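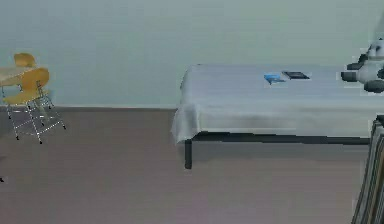
A Table of One's Own

The return of the work surface to the family home

For most of the last century the household table was expected to do everything. Meals were eaten at it, accounts were settled at it, dresses were cut out on it and children learned long division at one end while potatoes were peeled at the other. The separate desk belonged to the study, and the study belonged to larger houses.

The past year has altered that arrangement in a great many homes. Spare bedrooms, landings and the space beneath the stairs have been pressed into service, and the question of what makes a good place to work is now being asked by people who had never before had to choose a desk.

The Nyberg Institute for the Home, which has studied domestic furniture for 60 years, holds a collection of 700 tables and desks at its store in Avedar. Shirley Marchand, its keeper of furniture, regards the present interest as a revival of older habits. Writing slopes, folding bureaux and sewing tables were all made for households in which work was done at home and had to be put away before supper.

"The difficulty has always been the same," she says. "People need a surface that is theirs for part of the day. Our grandparents solved it with a lid or a hinge."

Among the pieces she most often shows to visitors is the Clirken bureau, a narrow cupboard of plain oak whose front lets down to form a writing surface. It was sold by post and arrived in 5 parts with a small bag of screws. Few complete sets survive, the screws having generally been lost when the family moved.

Height remains the matter on which the institute receives the most letters. A dining table is usually a little too high for long hours of writing, and a dining chair a little too low. The elbows should rest level with the surface and the feet should be flat on the floor. A firm cushion and a low footstool will correct many ordinary tables at very little cost.

Light deserves equal care. A desk placed side-on to a window avoids both glare and shadow. After dark, a lamp should stand on the side opposite the writing hand, and the room behind it should not be left wholly unlit.

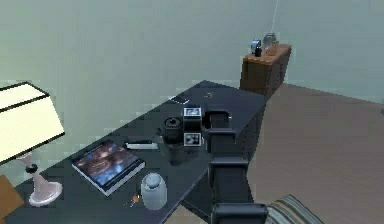 A table lamp near the end of a dark-topped desk.

The colour of the surface has been debated for as long as desks have been made. Dark tops were long favoured in offices, where they were thought dignified and hid the marks of ink. Pale tops reflect more light and suit a north-facing room. Suleiman Chukwu, a cabinetmaker in Testell, makes both, and advises customers to consider the wall behind the desk before they settle on either.

Mr Chukwu's workshop has also seen a rise in repairs. Old school desks, card tables and washstands are brought in to be strengthened, and he has a waiting list for drawer runners. He asks that owners do not sand a piece before bringing it to him, as the original finish can often be saved with soap, wax and patience.

The institute's reading room remains closed to visitors. Its booklet on choosing and caring for a desk, first printed in a run of 200 copies, has been reissued and may be requested by post.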